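Tavside Shared Workshop — Member Forum
Projects > Sorting Arm Build
Topic: Tray layout in the simulated cell

Seraina Berchtold
Posted 1 September 2024
Members are invited to comment on the tray layout before the bench is drilled. The simulated cell now has the brown tabletop and the colored trays in place. The proposal is to keep the trays to one side, so that parts may be laid out on the open part of the table and carried across.
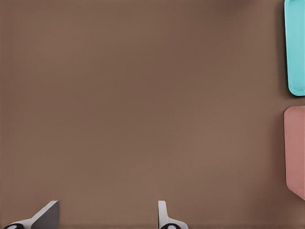 The arm would begin each cycle with the fingers open and would return to the same position after each release. I ask that objections be entered in this thread and not on the whiteboard.

pegill_k
The layout is acceptable to me in principle. I would ask for a wider space between trays. A gap of 30 mm leaves little allowance for error once the real bench is involved.

Pirmin Egger
I do not agree. The gap is adequate if the trays are fixed down. Widening it moves the far tray toward the limit of reach, and the base cannot be shifted without giving up the vise.

Nidia Castaño
Both points depend on the release height, which has not been settled. I have been working on the approach over the cyan tray and propose that the arm come in along the long axis, with the wrist kept clear of the rim.

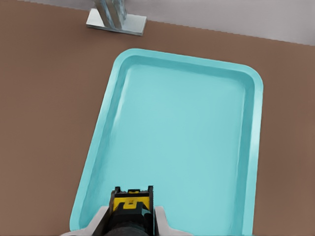 A release at 35 mm above the tray floor is my preference. Pirmin's earlier figure was lower, and I consider it too close to the lip if a tray is set down crooked.

Pirmin Egger
The lower figure was chosen for the small washers, which bounce. I will accept 35 for everything else.

Engelbert Kaufmann
May I ask whether the metal stand is to remain behind the tray? The model should match the bench in this respect, or the path will have to be checked again.

Seraina Berchtold
The stand remains. Please treat it as an obstacle — including the post — when planning any path past the far rim. The run of 300 cycles will be repeated with Nidia's release height. The gap between trays stays open for discussion, and drilling is deferred until November.

pegill_k
Noted. My objection to the gap stands.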